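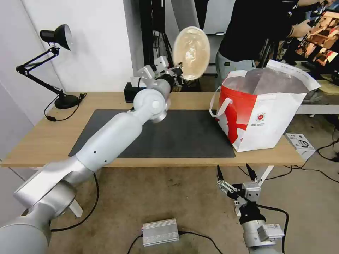 I have bought so many bags for getting cold stuff home from the store, and most of them ended up in the trunk under the jumper cables. So when my neighbor Leena Leinonen told me she'd had a Clarine insulated shopper for a year and was still using it every week, I went and ordered one the same evening. I've had mine since November, which feels long enough to have opinions!

It's the big one, in white and red. I'm usually a plain canvas person and I wasn't sure about those huge red shapes at first, but it grew on me, and you can spot it across a parking lot. There's a little round red logo on the front with some very small print with it. I left my reading glasses at home the first week and never went back to read it, so don't ask me.

What I use it for

Groceries, mainly. I walk to the Trernstead market, which is some 900 steps each way, and I used to carry two thin bags that cut into my fingers. Now the milk, the yogurt and whatever frozen thing I've been talked into all go in here. I also take it to work when it's my turn to bring drinks, and that's where I've tested it the hardest, because people at my work bring the most awkward cups and bottles you've ever seen.

Loading it

The bag stands up on its own. I can't tell you how happy this makes me. You put it on the table, open the top, and it stays there while you load it with one hand and hold your phone with the other. My last cooler bag (a Tanui, I gave it to my brother-in-law) folded up like a wet sock every time I let go of it.

Tall things are fine too. A big sports-type bottle goes straight down from the top, and I like to put those in first and pack the short stuff next to them so they have something to lean on.
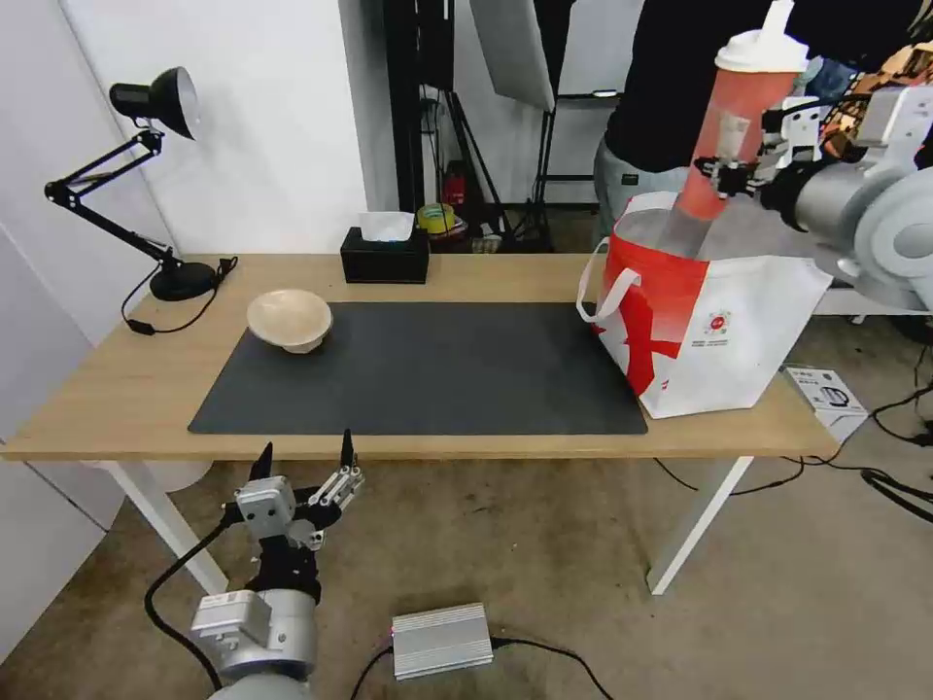
Tall red bottle with the spout cap, on its way into or out of the big tote.

There aren't any dividers in mine, so if you only have one bottle it will tip over on the walk home. I stuff a dish towel in next to it. Yogesh Prajapati at work cut up a cardboard box and made himself a sort of four-hole insert for his, and now he wants everyone to have one. I said no thank you, I like being able to drop a whole melon in there.

The lining is silver and it wipes down in a few seconds with a damp cloth. I had a leak from a bag of thawing shrimp (my fault, I knew that bag had a hole) and after some dish soap and a night standing open on the counter it didn't smell of anything. The corners at the bottom take a bit of poking with the cloth, though.

Cups with straws

Okay, this is where I have to be fair. Anything with a domed lid and a straw is a gamble. 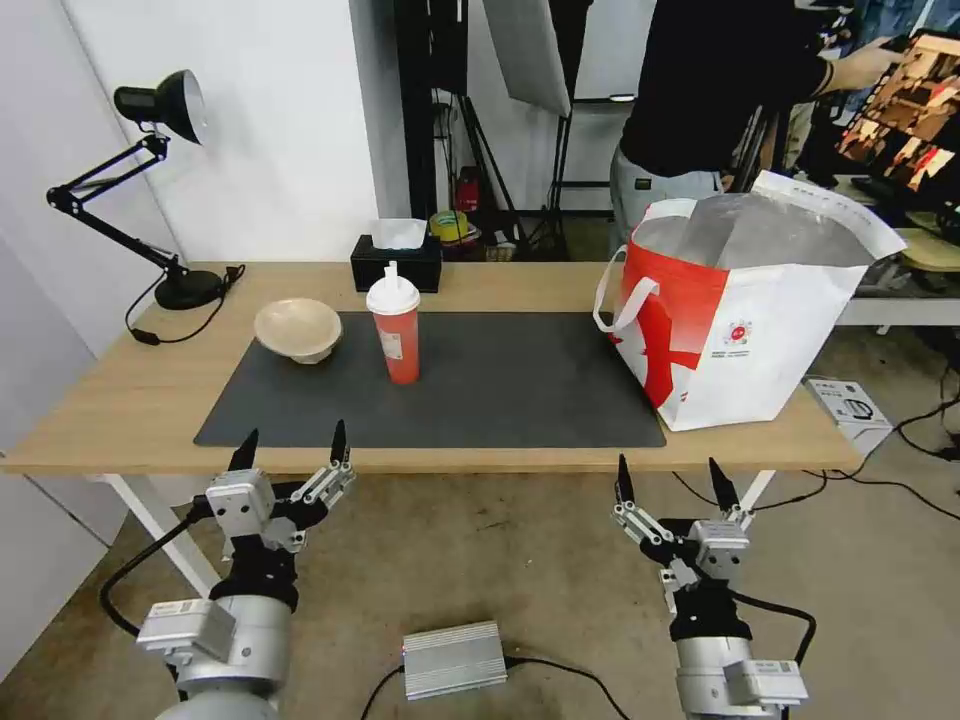 The straw adds a few inches, so you either leave the top of the bag open or bend the straw over, and once the top is open you're losing the cold you bought the bag for. I've started taking the straws out and dropping them in separately. Also, if you set a cup straight on that shiny lining with nothing around it, it slides. I carried three iced coffees up from the cafe for Tirta and the others and one had gone over by the second floor. The lid held, mostly!

If you're only ever carrying cups, get one of those cardboard carriers and put the whole thing in the bag. It fits mine with room to spare on one side.
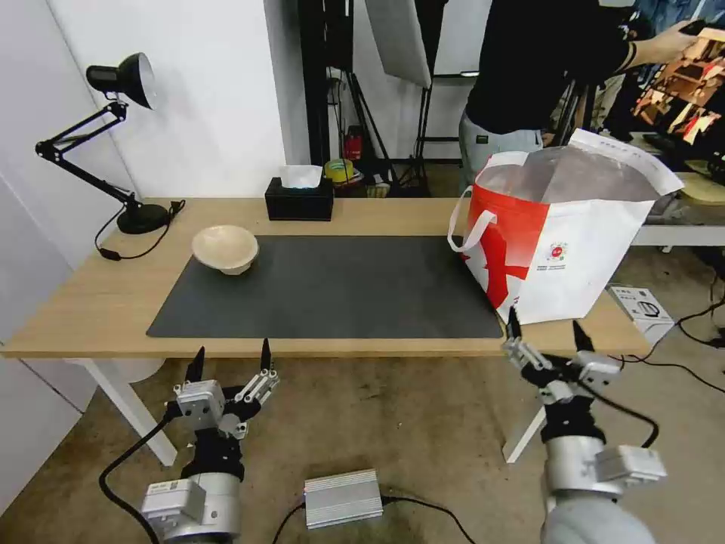
Handles, flap and how cold it stays

The handles are white loops, long enough that I can get the bag over my shoulder in a winter coat. They do show dirt. Mine went gray where my hand goes within a month and I scrub them with an old toothbrush.

The white flap at the top is my one real complaint. It never wants to lie down. I tuck it in, I turn around, and it's sticking up again. With a full bag I lay a loaf of bread on it and that does the trick, but I'd have loved a bit of Velcro there.

As for the cold, I haven't done any science. Frozen peas were still hard after the walk and a long chat on the stairs with Arvo. Ice cream was soft at the edges after an hour or so in the car in spring. With an ice pack in the bottom I'd trust it for a picnic lunch, and for a full day at the lake I'd still take the hard cooler.

Would I buy it again? Yes, and I'd get the smaller one as well for lunches. Four stars from me - the fifth one is waiting for that Velcro.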